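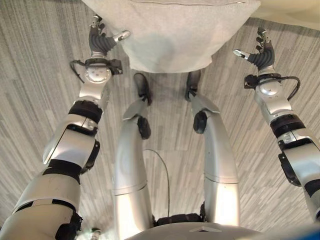 Gray carpet and a big light gray fabric thing, like a cushion or a padded bag.

I canceled two of my three streaming services in the spring and kept the one with the worst menu. It's called Clakano, it costs less than the others, and it has a lot of older and smaller movies that I had never heard of. A few people asked me what I've been watching on it, so I'm writing it down in one place.

Some background first. I don't watch many series. I start them and stop after the third episode, and then I feel bad every time the row comes up that says to continue watching. Movies suit me better. I can watch one on a weeknight and be in bed before eleven. My friend Danish Niazi is the opposite and has finished shows that ran for nine seasons, so if you want series, ask him.

Clakano says it has 2,067 titles. I haven't checked, and a good number of those are concert films and short documentaries. The search only works if you know the exact title. If you type an actor's name you get nothing, or you get a cooking show. I keep a list in a notebook and go by that.

What I've liked so far

The Fliltstead Line. A train dispatcher in a small town works the last month before her station closes. It's slow for the first half hour and then it isn't. There is a long part with no talking where she closes up each room and writes the time in a ledger. I watched that part twice. The ending is a bit too neat for the rest of it, but I'd still put this one first.

Tarar. Two brothers run a truck repair shop and haven't spoken in years except about trucks. It's mostly in Urdu with subtitles, and the subtitles are good, which can't be said for everything on there. Kamran Virk at work told me to watch it and said the shop looked like his uncle's. It's 100 minutes long and I wouldn't have minded another 20.

Six Hundred Steps. This one is a documentary about a lighthouse with 600 steps and the man who painted them. He had a system. He did the even ones first so that people could still use the odd ones, and then he switched. Most of the film is him talking while he works. My wife fell asleep and I was wide awake.

The Lodger Upstairs. A thriller, not a very scary one. A retired piano teacher rents out a room and begins hearing her own lessons played back through the ceiling. I guessed who was doing it early on. I kept watching because the teacher is so good in it, especially in the dinner with her sister. If you only have time for one from this list, skip this one.

We've been watching at home with the windows open and the volume higher than I'd like because of the fan. I tried the subtitles on for everything and now I can't go back. I catch names I would have missed, and I don't have to rewind when a truck goes by. 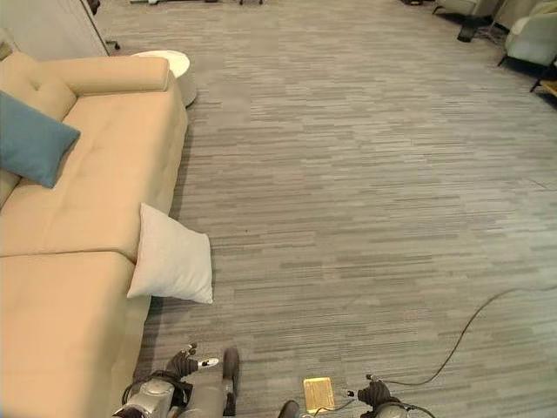
What I gave up on

Harbor Week. A comedy about a sailing club. Everyone in it is shouting by the ten minute mark. I lasted 19 minutes, which I know because Clakano shows you where you stopped and won't let you clear it. It's still sitting in my row.

Lasuvard. I wanted to like this. It's a science fiction movie about a mining colony, and the sets look great. The trouble is the sound. The music is so loud and the voices so low that I had the remote in my hand the whole time. Danish says it's fine with headphones. I don't want to watch a movie with headphones in my own living room, so it will have to wait.

The Winter Guest House. Nothing wrong with it, I just wasn't in the mood for snow and divorce in July. I may go back in August when my wife is at her mother's for a week.

There was also a remake of an old courtroom drama that I turned off when I realized I had seen the original on TV as a kid and remembered every turn of it. The original isn't on Clakano. I looked. It doesn't seem to be on anything right now, and the library copy has a crack in it.

A few things about the service itself, for people who are thinking of signing up. New movies go up on the first of the month and they leave on the last day with very little warning. There's a small clock next to the title when something is leaving soon, but you only see it after you've opened the page for that movie. I lost a western that way with forty minutes to go. The picture has been sharp for us and it has only frozen once, during a storm. The kids' section is thin. If you have small kids I would keep whatever you have now.

I get the same few questions whenever I bring this up, so I'll put them at the end. 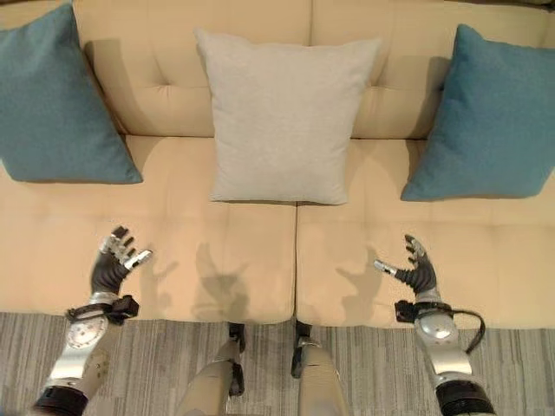
Can you download movies to watch on a trip?
On a phone or tablet you can, but only five at a time, and they expire after a week. I did this for a flight and it worked fine. You can't do it on a laptop.

Is it worth paying extra for the higher plan?
I don't think it is for us. The higher plan lets you watch on more screens at once, and we only ever have one thing on.

Where should I start if I don't like subtitles?
Start with The Fliltstead Line. It's in English and there isn't much talking in it anyway.

Next on my list is a heist movie set in a flower market. Kamran has seen it and won't tell me if it's any good. I'll post about it once I've gotten through it.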